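When Pacita Cabrera planned the budget for Calimlim, her small housekeeping company, she wrote the price of the grippers first. It was the easy part. The hand-held tools from Fikley took less than half of the money, and the rest went to things she did not put in her first plan.

"I forgot the fingers," she says. "They wear down, and then you must buy again."

She now keeps 30 spare fingers in a drawer and orders more each June.
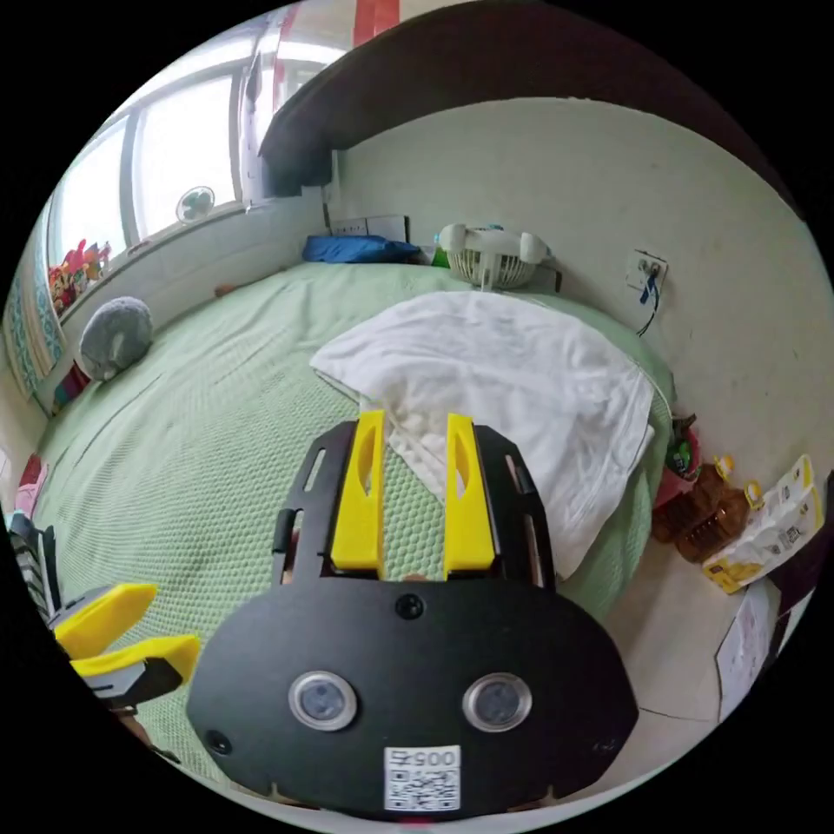

Bedding is also the slowest work to plan for, and she gives it 43 hours in a month. Storage for the recordings is paid separately, to Ondeck, and that bill grows with the hours. For next year she asks for two more grippers and a longer service contract.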